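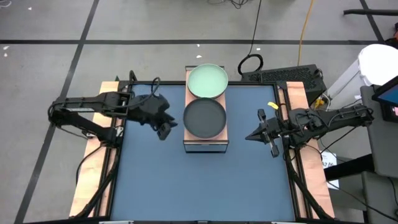 Minutes of the dining room meeting, Filden House, Joltdale

Date: 2022-04-02
Place: the small meeting room, ground floor
Present: seven residents, the kitchen coordinator and the minute taker
Apologies: two residents from the upper floor, the delegate from Gurkthorpe

The meeting was opened by the chair at ten past six. The chair asked that everybody speaks one after another, as the last minutes were difficult to write.

1. Minutes of the previous meeting

The minutes were read and accepted with one correction. Under item 4 it was written that the big soup pot was lost. It was lent to Gurkthorpe and it has come back. The lid is still there.

2. New plates

The kitchen coordinator reported on the offer from Vasiliauskas. The offer is for 200 plates with a raised rim, and the price is $1254 with delivery to Joltdale. The price holds until the end of May. The plates can be ordered in one colour or in two colours mixed, and the price is the same.

The discussion about colour was long. The meeting looked at a light mint green and at a dark charcoal grey, almost black. With the two plates one behind the other on the raised wooden block, the green looks much lighter and more friendly against the blue table. The dark one is more serious. One resident said that on a dark plate the food looks better, especially rice and potatoes. Another resident answered that on a dark plate also every scratch from the knife looks better, and she has had such plates at home for six years.

It was asked if the two colours are the same size. They look to be of roughly the same diameter, but the meeting did not want to decide this by eye. The kitchen coordinator will ask Vasiliauskas for the measures in writing. If there is a difference, the plates will not stack well together and we would need to keep them on separate shelves.

A proposal was made to order half green and half dark. A second proposal was made to order only green. Voting by hands: four for the mixed order, three for green only, one without opinion. The minute taker did not vote. The mixed order is accepted, on condition that the sizes agree.

The old plates stay in use until the new ones are washed and on the shelf. Chipped ones go out first. The resident who does pottery would like to have the broken pieces and asks that they are put in the bucket behind the kitchen door, not in the glass bin.

3. Plate shelf and serving block

The meeting discussed where clean plates should stand during supper. At present they stand at the end of the counter, and the queue stops there when somebody is also taking cutlery. It was proposed to put them up on a wooden block in the middle of the serving table, so a person can reach from both long sides.

The advantage is that nobody must bend over. The disadvantage is the width. A plate nearly fills the full width of a narrow block, and when two are put one behind the other, the rims touch and the farther one goes a little over the back edge. One resident is worried for the children, who pull the plate by the rim. It was agreed that a block for our dining room must be longer and wider than the plates that stand on it, and that we do not make high stacks.

The resident with the workshop will make a drawing and bring it to the next meeting. He asks for a decision about the wood after the drawing, not before. Agreed.

4. Table tops
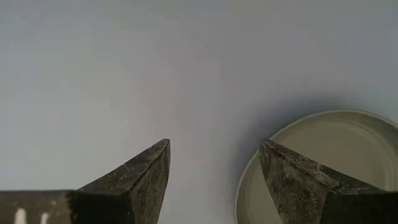 The three long tables in the dining room need a new surface before winter. The varnish is gone at the window side and there is a ring from a hot pan which nobody could remove. The kitchen coordinator collected one price for resurfacing, $442 for all three, with our own people carrying the tables out and in again. For colour, several residents like a smooth, matte top in pale bluish white, without any pattern or seam. They find it calm, and crumbs would be easy to see when the table is wiped. Others prefer to have a stronger blue, because a pale top shows tea and beetroot from the first evening.

The chair reminded that the walls will stay cream. One resident asked if matte is harder to clean than gloss. Nobody present knew this for sure. The kitchen coordinator will ask the workshop that gave the price, and will also ask for a small piece of each finish so we can put tea on it and leave it for one night.

The amount of $442 is approved. The colour is left open until the next meeting.

5. Washing up and drying

The list for washing up has empty places in the second half of the month. Residents are asked to write their room number on the list by themselves. If you change with another person, please change it also on the paper.

The drying rack is too close to the tap and the clean plates get splashed. It will be moved to the left side of the sink. The hook for the tea towels goes with it.

It was asked again not to put wooden spoons in the dishwasher.

6. Other matters

The lid of the soup pot: the minute taker will write to Gurkthorpe.

The light above the serving table is blinking. It is reported already, and the electrician has it on his list.

A resident proposed to keep the blue table for serving desserts at the spring supper. There was no objection. The tablecloth for it is to be ironed by the group who prepares the supper.

7. Tasks

Measures of both plates in writing: kitchen coordinator
Order to Vasiliauskas, after the measures: kitchen coordinator and chair
Drawing of the serving block: resident with the workshop
Samples of the table finish: kitchen coordinator
Letter to Gurkthorpe about the lid: minute taker
Moving of the drying rack: residents of the ground floor

Next meeting: in May, same room. The day will be put on the kitchen door.

The meeting was closed at twenty-five to eight.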